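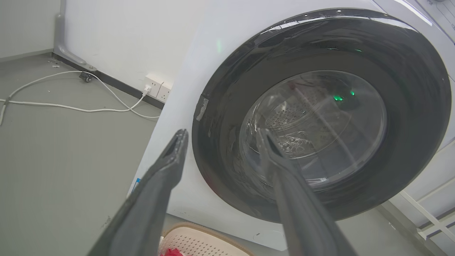

Hard water and the shared laundry: an interview with Dalia El Ouafi

February 24, 2018

Dalia El Ouafi has spent most of her working life on water that has already reached the building. Her subject is scale, the calcium carbonate that settles out of hard water on heating elements, valve seats and the inside of pipes, and for the past two years she has measured it in the Annamalai residences, a block of student flats supplied from a bore instead of the town main.

The bore water at Annamalai arrives with a total hardness of 449 milligrams per litre, expressed as calcium carbonate. El Ouafi gives the number without emphasis. "It is very hard water. It is safe to drink, and some people like the taste. The trouble starts when you heat it."

Calcium and bicarbonate stay dissolved together while the water is cool. As the temperature rises, carbon dioxide leaves the water, the balance shifts, and calcium carbonate comes out as a solid. It forms first on the hottest surface available. In a kettle that is the base or the element. In a washing machine it is the element under the drum, where few people ever look.

"Tenants report that the wash takes longer," she says. "They don't report scale. The layer slows the transfer of heat, so the element stays on for longer to reach the same temperature. The sheath runs hotter than it was designed to, and in the end it fails."

She is careful about how much can be blamed on it. A thin, even layer changes the heating time very little. Thick scale that has cracked and lifted is a different matter, as the gap behind it holds steam and the metal overheats in patches. Most of the failed elements she has cut open show the second pattern.

The obvious remedy is to soften the supply. The residences were offered an ion exchange unit, the Lirnolix, which swaps calcium and magnesium for sodium and is flushed with brine when the resin is spent. El Ouafi supported the purchase but argued over where it should go. The first drawing put it on the incoming main, ahead of everything.

"I objected to that. You would be softening water for the toilets and the garden taps, and you would be adding sodium to the drinking water for no benefit. We moved it to the hot water plant and the laundry feed. The kitchens stayed on the bore."
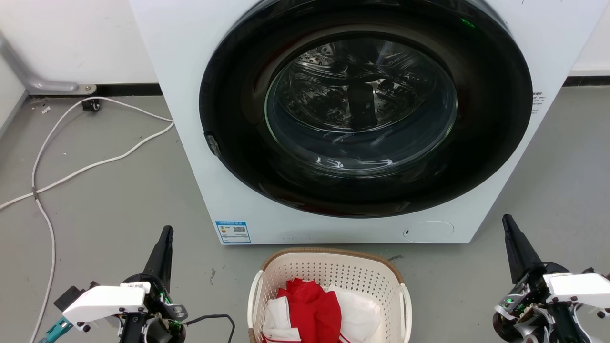
Department of Building Services and Water Engineering

The change reduced the volume to be treated and the amount of salt used. It also raised a plumbing question that took longer to settle than the choice of unit. Part of the laundry feed had been teed off the garden line during an earlier renovation, and the drawings held by the site office did not show it. The branch was found by closing valves one at a time and seeing what stopped.

A second proposal was a magnetic conditioner, sold under the name Clusico, that clamps to the outside of the pipe. El Ouafi agreed to a trial on the cold feed to the boiler at Vesley, a smaller building on the same bore. She fitted removable steel coupons upstream and downstream of the heater and weighed them before and after.

"I could not separate the treated result from the untreated one. The difference was smaller than the scatter between coupons. I would be happy to see a longer test with better flow control, but I would not spend money on the basis of ours."

The Vesley meter recorded 2358 litres through the test section, which she considers too little to close the question. She would want a full heating season, a fixed setpoint and duplicate coupons in every holder.

Asked what a household on hard water should do without a softener, she begins with temperature. Deposition increases sharply as the setpoint goes up, and much everyday washing can be done at 40 degrees or lower. Storage hot water is another case. It has to be kept hot enough to control bacteria, and she does not recommend turning a tank down to save the element.

Detergent comes next. Powders generally contain builders that bind calcium, and the dose printed on the box is usually graded by water hardness. People on a bore often use the soft water dose because it is the first line of the table. The calcium that is left over reacts with fatty acids from soap and skin, and the product is a grey, sticky film in the fabric and on the door seal.

"They see the grey and add fabric softener," she says. "Fabric softener does not soften water. The name is unfortunate."

On descaling she favours citric acid, dissolved and run hot with the drum empty, followed by a rinse. Vinegar is weaker and she has no great objection to it, though she would check what the manufacturer says about rubber parts. Neither should be mixed with bleach, as acid and hypochlorite release chlorine gas. She has the warning printed on the back of the laundry room notice as well as the front — the notices get turned over.

How often depends on use. A shared machine on untreated bore water may need it monthly. In a house with one or two washes a week, twice a year is often enough, and she suggests going by the kettle: if the kettle furs quickly, the washing machine is likely doing the same.

Since the laundry feed was moved to treated water, hardness at the outlet has averaged 41 milligrams per litre. She could bring it lower and has chosen not to. Fully softened water is harder to rinse, and blending a little of the bore back in makes better use of the resin between regenerations. The blend valve is set by hand and tends to drift, so a sample is drawn each week and titrated in the plant room.

The old scale has not disappeared. Softened water dissolves existing deposits slowly and unevenly, and for several weeks flakes came loose and collected in the inlet strainers. El Ouafi had expected this and had the strainers cleaned more often, but one solenoid valve still jammed open and had to be replaced.

The next round of coupons comes out in March. She will section the hot water pipe at the same time, at a bend where the wall temperature is highest, and compare it with a length kept from before the softener was installed. The kept length is in a drawer in her office, labelled with the date and the direction of flow.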